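Home | Projects | Reports | Funding Partners | Contact

Filed under: Progress Reports - Applied Automation

December - prepared by the Canimcombe project office

Noiphan hand-held gripper kit: second progress report to the Clenness Fund

The grant covers a trial of the Noiphan kit, a pair of hand-held grippers with matching head gear, sold by Skerden on a yearly licence. We agreed to report on whether a small organisation can use the kit to record everyday handling tasks well enough to train a robot arm later on. This report covers the second stage. The first dealt with purchasing and set-up and is not repeated.

Recordings to date

We have 2,304 accepted recordings. The target for this stage was lower, so we have moved some hours from recording to checking. Each recording is one person doing one short task, such as picking up a bottle or standing a box upright. Rejected recordings are kept in a separate folder and don't count toward the total.

Of the 11 tasks in the original plan, five are finished. The rest are under way except cable sorting, which we would like to drop. The jaws are too wide for thin cable and Skerden has no narrower part on offer this year.

How the kit is holding up

The gripper bodies have had no faults. Two jaw pieces wore smooth and were replaced under the licence at no charge. The palm pads are comfortable for shorter sessions, but people with small hands found the reach to the trigger tiring, and we now limit everyone to 80 minutes before a break. The marker cubes on the grippers get scuffed and the tracking drops out when they do. Skerden sent spare faces - these took longer to arrive than promised.

The head gear is the weak point. The strap loosens during the session and the view drifts upward. We check it at the start of each set, which has helped. Skerden says a new strap is being tested, and we have asked to be on the list for it.

The software is plain and easy to learn. New people were recording on their own by the end of their first morning. Uploading is slow, and we have moved it to after 6 p.m. so it doesn't tie up the office connection.

Work in the main room

Most of the recording is now done in the main room at Canimcombe. Daylight from the big windows changes through the day, and the software copes with this better than the manual suggests.
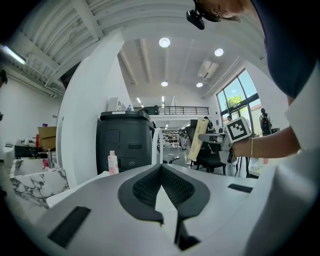 Working with a tall box in the main room, Canimcombe. The gripper at right carries its marker cube.

Spending

We are under budget on parts and slightly over on staff time. The extra hours went to checking recordings. No change to the total grant is requested.

Next stage

We will finish the remaining tasks, fit the new strap if it comes, and send a sample set to Skerden for an outside check. We ask the Fund to approve swapping cable sorting for folding tea towels. A decision before the end of January would let us keep the current schedule.

Previous report | Next report | Back to all projects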